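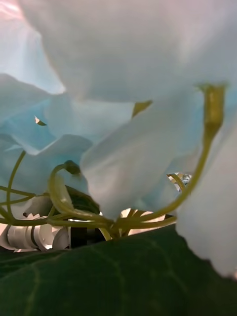
Employer asked me to take down a post about pay. Can they do that?

Posted by Radomir Nikolaidis in Workplace Rights, 2022-05-30

I work in the warehouse at Finthorpe, hourly, not a supervisor. No union. There are 80 of us across two shifts. In February the company changed how it calculates the night premium, and most people on my shift came out behind. I put up a post on my own page, from my own phone, on my day off. It said what the old premium was, what the new one is, and that for me the difference comes to 740 dollars over a year. Three coworkers commented with their own numbers. One of them called the operations manager a clown.

Last week I was called in and told the post violates the social media policy, which bars "disclosing confidential compensation information" and "comments that damage the reputation of the company." I was told verbally to delete it by Friday or it would be a written warning. I asked for that in writing and have not received anything.

1. Is a policy like that enforceable against someone in my position?
2. Does it matter that the post was public and not in a private group?
3. Am I responsible for the clown comment?

Private company, US. I signed the handbook when I was hired. I have not deleted the post.

Zorica Stojanovska

The First Amendment is not the relevant law. It restricts government, and a private employer is not government. The statute you want is the National Labor Relations Act. Section 7 protects employees who act together for mutual aid or protection, and Section 8(a)(1) makes it an unfair labor practice for the employer to interfere with that. You do not need a union for either to apply.

On your first point: wages are a core subject under Section 7. A rule that prohibits nonsupervisory employees from discussing their own pay is generally unlawful, and signing the handbook does not cure it. The reputation clause is less clear-cut. The Board has changed its test for facially neutral work rules more than once, so the outcome can depend on the wording and on when the case is decided. Discipline for a specific protected post is a separate matter from whether the rule is lawful on its face, and you may have an argument on both.

On the second: a public post can be protected. The usual questions are whether it relates to terms and conditions of employment and whether the activity is concerted. A purely individual gripe may not be. A post about a change affecting the whole shift, with coworkers answering with their own figures, is considerably better than a gripe. Save the comments with names and times visible.

On the third: protection can be lost for statements that are knowingly or recklessly false, or for conduct that is severe enough. "Clown" is mild. It is also somebody else's comment -- I would leave it alone and not add to it.

Exceptions to check: supervisors as defined in the Act, agricultural workers, independent contractors, and employees covered by the Railway Labor Act are outside this. Also, if your job gives you access to other people's pay records, disclosing those is treated differently from disclosing your own pay.

The deadline for filing a charge with the NLRB is six months from the act you are complaining about. There is no filing fee and you do not need an attorney to file. Write down today who was in the meeting, what was said, and the date. Send a short email to whoever gave the instruction, stating your understanding of it and asking them to correct anything you have wrong. Use your personal account and keep a copy off company equipment.

Gorazd Dimitriou

Just delete it. You're at will, they can fire you for anything. I had the same thing at Van Wijk over a post that got about 700 views, and I took it down and that was the end of it. Not worth it over a night premium.

Zorica Stojanovska, replying to Gorazd Dimitriou

At-will means no cause is required. It does not permit a reason that a statute prohibits. Whether to take the post down is his decision, but the premise is wrong.

Mirjana Vasić

Agree with Zorica on the federal side. Two additions.

Check your state. A number of states have their own pay transparency statutes that bar retaliation for discussing wages, and some protect lawful off-duty conduct more broadly. The remedies and deadlines are different from the NLRA ones, and in some places you can file under both. Your state labor department's site should list the statute by number.

Second, read your post again for anything other than pay. Customer names, shipment volumes, photos taken inside the building, anything of that kind gives them a separate ground that has nothing to do with Section 7. If there is something like that in it, take a full copy first, then talk to someone before editing. Many legal aid offices and law school clinics do a free intake call on employment matters.

Radomir Nikolaidis

Checked. No customer names and no photos, only the two rates and the yearly figure. I don't have access to anyone else's pay. Sent the email this afternoon and copied HR. Will post what they answer.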